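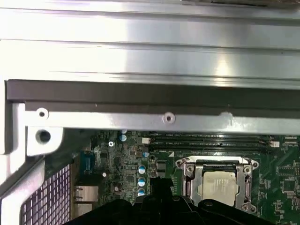 Sandamali Roy wrote to us after the last edition to say that she had set up all her room rates before she ever opened the owner's profile, and then had to enter every one of them again. Couldn't the guide please put the profile first? It could, and it does now, so thank you, Sandamali, and our apologies for the lost afternoon.

## 3. Setting up your property and its owner's profile

Welcome back! If you have followed us this far you have a working Meltia account and a password you can remember, and you are ready to tell the system who you are and what sort of house you keep. Plan on a quiet hour and something to drink. The screens are friendly enough, but they do ask for papers you may have filed in a drawer (the business license, the tax number, last December's bank statement), and it is much pleasanter to have these beside you when you begin.

### 3.1 The owner's profile

1. Sign in and open **My House**, then **Owner**.
2. Type your name just as it stands on the business license. Nicknames are lovely on the welcome page, but the bank will not recognize them.
3. Under **Business name**, enter the registered name. If your guests know you by a different one, put that under **Trading name**.
4. Write a few lines about yourself in **Our story**. Guests do read these, and they like to hear how you came to open the place and what you were doing before. The box holds 400 characters and stops you when you run out.
5. Choose your currency.
6. Press **Save and lock**.

**Caution:** The currency cannot be changed once the profile is locked. Any rates you entered earlier will be cleared at this point, and they will need to be typed in again.

If you run the house with a partner, add that person under **Second owner** before you lock the profile. Both owners can see the accounts and approve refunds. A manager, on the other hand, should be added later under **Staff**, where you can decide which parts of the business he or she may see.

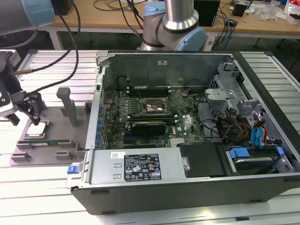

Managers can always be given more access as you come to trust the arrangement, and it is easier to open a door later than to close one, so start them off with bookings and housekeeping and leave the money screens for another season. We have seen happy working friendships go a little sour over a payroll page that was left open by accident.

### 3.2 Rooms and rates

The standard plan covers a house of up to 16 rooms. Larger places will want the extended plan, and you can switch over at any time from **My House** without losing your work.

1. Open **Rooms** and press **Add a room type**. Start with the type you sell most often.
2. Give it a name a tired traveler will understand. "Garden double" does the job better than "Serenity".
3. Enter how many rooms of this type you have, and how many guests each may sleep.
4. Enter the ordinary nightly rate.
5. Add a high-season rate if you use one, with its first and last nights.
6. Repeat for your other types, and press **Save**.

**Note:** Please resist the temptation to make a new type for every small difference. The Amarasinghe guesthouse in Kulel, whose owners kindly let us try out this chapter on them, began with a separate type for each bathroom tile and finished very contentedly with two.

### 3.3 Taking payments

Meltia does not hold your guests' money itself. Card payments pass through Jomano, and you will need an account there in the same registered name you used in step 3 of the owner's profile.

1. Open **Payments** and press **Connect**.
2. Sign in to Jomano in the window that appears. If no window appears, your browser is probably blocking it – look for a small notice beside the address bar.
3. Confirm the bank account where you would like to be paid.
4. Set your deposit. Many small houses ask for the first night, but this is entirely up to you.
5. Make a test booking for two nights, pay for it with your own card, and then refund it.
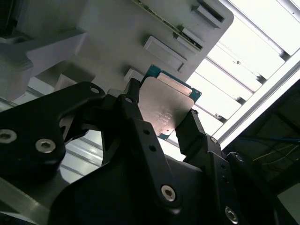
*Fig. 3 – A computer processor.*

The refund may take several working days to reach your card. If the test booking shows as **Pending** the next morning, open it and press **Check again** before you write to us.

When the booking and its refund both appear under **Accounts**, you may switch the house from **Draft** to **Open**. Your calendar goes live straight away, so block off any nights you have already promised over the telephone before you press the button. Linking the calendar to other booking sites is covered in section 4.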